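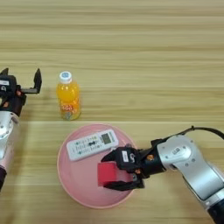
Home | Workshop | Kitchen | Tips A-Z

I've been teaching two arms to tidy a plate by remote control, and my first 942 tries were a mess. So start slow! Drive one arm at a time and let the other one wait, fingers open.
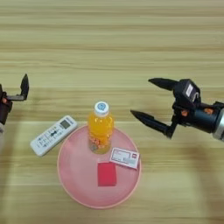

Shuffle your things between takes, too (on the plate, off the plate), or the arms only learn one layout. 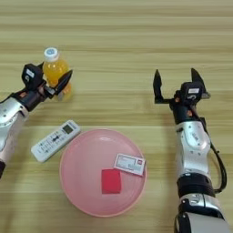
Left arm on the juice, right arm waiting.

Grab bottles from the side, and toss any take where you dithered for almost 3 seconds.

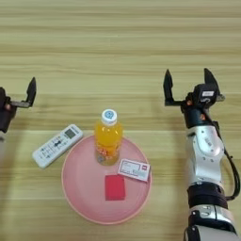
Pull both arms back before you stop recording, every time.

Comments

Wilma Visser: Does this work with flat cards? Mine slide.

Dierckx: Push them to the rim first, Wilma.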